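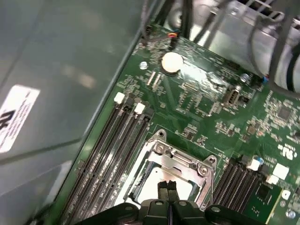

Changes to the managed desktop replacement cycle

Starting in December, desktop machines on the Sisville campus move from a fixed four-year replacement cycle to a condition-based one. The change applies to all units enrolled in the Skidach inventory and covers towers and small form factor machines. Laptops stay on the existing schedule until the end of 2027, when the leasing contract for them runs out.

Under the old cycle, a desktop was pulled on the anniversary of its deployment regardless of how it was running. Under the new one, each machine is given a condition score twice a year. The score is built from startup time, drive health readings, memory errors logged since the last check, fan speed at idle, and the number of support tickets tied to the asset tag. A score of 12 or higher puts the machine on the replacement list for the next quarter. A score between 7 and 11 schedules it for service. Anything lower leaves it in place.

The scoring is automatic for machines that are powered on and connected to the wired network during the collection window, which runs from 6 p.m. to 5 a.m. Machines that are switched off at the wall will not report. After two missed windows the asset is marked stale in Skidach and a technician will contact the department to locate it. Departments that need to keep a machine powered down for long periods, such as those attached to seasonal instruments, should request the "dormant" flag through the usual form. The flag suppresses the stale notice but does not exempt the machine from an annual manual check.

What departments will notice

The main effect is that machines purchased in the same order will no longer be replaced in the same order. A lab with 20 identical desktops may see four of them swapped in one quarter and the rest left alone for another two years. Instructors who rely on identical hardware across a teaching lab can ask for the room to be treated as a group. In a grouped room, the whole set is replaced when one third of the machines reach the replacement threshold. Until then, individual failures are covered from the spare pool with a matching or better unit.

Groups must be declared by room number, and a machine can belong to only one group. Room 101 in Plolen Hall is already grouped, as are the two testing rooms on the floor above it. No action is needed for those.

Budget lines are also affected. Replacement funds were previously released to each department in a lump in the fourth year. They will now be held centrally and drawn down as machines reach the threshold. Department managers can see their projected draw in the finance view of Skidach, under Commitments. The projection is recalculated after each scoring round and will move around during the first year while the system accumulates history. It should be read as a planning figure until then.

Service before replacement

Machines in the service range get a bench visit. The standard visit consists of cleaning, a fan check, fresh thermal compound, reseating of memory and cables, a new clock battery if the voltage is low, and a firmware update. Drives with reallocated sectors are replaced at the same visit. Memory upgrades are done only where the machine has a free slot and the department has asked for one.

Bench visits take one working day in most cases. A loaner is supplied from the Babić Building counter for the duration. Loaners carry the standard image only, so licensed software outside that image has to be requested two working days ahead. Files stored on the local drive are not copied to the loaner. Users who keep work on the local drive should move it to the network share before pickup – this was already policy, but the audit last spring found it was not widely followed.

Processor sockets are not serviced on site. If a technician finds bent contacts or damage to the load plate, the board is treated as failed and the machine goes straight to the replacement list whatever its score. The same applies to boards with swollen capacitors or any sign of liquid. Departments are asked not to open cases or move parts between machines. Parts moved without a ticket break the link between the serial number and the asset record, and correcting the record takes longer than the repair would have.

Results from the pilot

The pilot covered 200 desktops in three buildings over four scoring rounds. The machines had been in use for between three and five years at the start. By the end of the fourth round, 38 had been replaced, 71 had received at least one bench visit, and 91 had needed nothing. No machine was replaced twice.

Ticket volume for the pilot group fell in the second half of the period. Most of the drop came from two categories, slow startup and unexplained shutdown. The second of these was largely a heat problem, and it responded well to cleaning. Tickets for display and peripheral faults did not change, as expected, given that neither is part of the visit.

The original scoring formula gave too much weight to ticket count. A single user reporting the same printer fault several times could push a healthy machine over the line. Tickets are now counted by category, once per round, and printer tickets are excluded. Fan speed was added after the second round at the suggestion of So-ying Huang, who manages the bench and had been logging it by hand. It has been the best early indicator of a machine that will shut down under load.

One weakness remains. The score says little about power supplies, which tend to work normally until they fail. Seven of the machines that died without warning during the pilot had scored below 5 in the previous round, and five of those were power supply faults. The spare pool has been enlarged to cover this, and supplies of the most common wattage are now kept at the counter for same-day swaps.

Disposal and reuse

Machines taken out of service are wiped and graded. Grade A units go back to the spare pool. Grade B units are offered to student organizations and then to the surplus store. Grade C units are stripped for usable memory, drives, and power supplies, and the rest goes to the recycler. Drives from the counseling center and the registrar are shredded regardless of grade, and a certificate is filed against the asset tag.

Departments may no longer hold back a retired desktop as an informal spare. Retired units lose their network registration on the day of collection and cannot be re-enrolled. A second machine for a bench or a front desk should be requested as a new enrollment – used Grade A units are available for this at no charge while stock lasts.

Dates and contacts

The first scoring round under the new policy opens at the start of December. Room group declarations received before then will be applied to the first round, and later ones will be applied to the next. The list of machines due for service will be posted in Skidach once the round closes, and departments will get a separate message with proposed pickup times.

Questions about a particular machine should go through the ticket system with the asset tag in the subject line. Questions about scoring or room groups can be sent to the bench, attention So-ying Huang. The counter in the Babić Building is open from 8 a.m. to 4 p.m. and closes for lunch at noon.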